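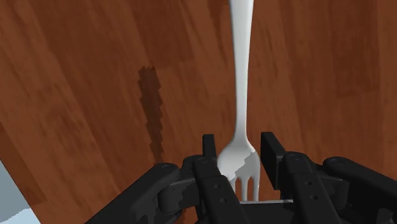 Ekora ends single-use cutlery at public food stalls from July

The town of Ekora will stop the use of disposable plastic forks, knives and spoons at all food stalls on public ground. The rule starts in July and covers the market square, the bus station and the river park. The town council confirmed it on 24 Jun 2026, after a discussion that lasted most of the evening.

Stall owners must offer cutlery that can be washed and used again, or sell food that can be eaten by hand. Wooden cutlery is permitted until the end of the year for those who still have it in stock. Restaurants with their own dining room are not included in the rule. Schools and the hospital kitchen follow a separate plan, which the council will discuss later.

According to the town office, 32 stalls have a permit for this summer. Each of them received a letter with the new conditions and a form to borrow a starter set from the town. The sets are packed by Akbari, a kitchen supply shop on Jelasov Street, and the owners pay a deposit which they receive back when they return the set.

Abbas Arabzadeh sells rice dishes and grilled vegetables at the market. He said he supports the idea but is worried about the first weeks.

"At lunch I serve many people in a short time, and they walk away with the plate," he said. "If the forks do not come back, I have nothing to give to the next customer. I asked the town for more return boxes, and they told me it will be considered."

The town plans three return points, one at each location. Used cutlery will be collected in the evening and taken to the washing room in the old Wenov bakery, where the work was tested during the spring fair. At that fair, 2204 forks were given out and some 1000 of them were not returned on the first day. Most were found afterwards in the normal trash bins. The office now wants to put the return boxes directly beside the bins, with larger signs.

Not everybody in the council was in favor. Members from the east side of the town asked to wait until next spring, so that small sellers can prepare better. They also wanted to know who pays if the washing room is out of service. The town office answered that sellers may then use wooden cutlery for a maximum of two days, at their own cost.

Customers can bring their own cutlery, and stall owners are free to give them a small discount. There will be no fines in the first month. After this period a seller who breaks the rule will first receive a written warning.

Permit holders who did not get the letter should go to the town office, ground floor, with their permit number. The forms for the starter set are also available at the Akbari shop during opening hours.

Contact the newsroom | © Ekora Local News, all rights reserved | Back to top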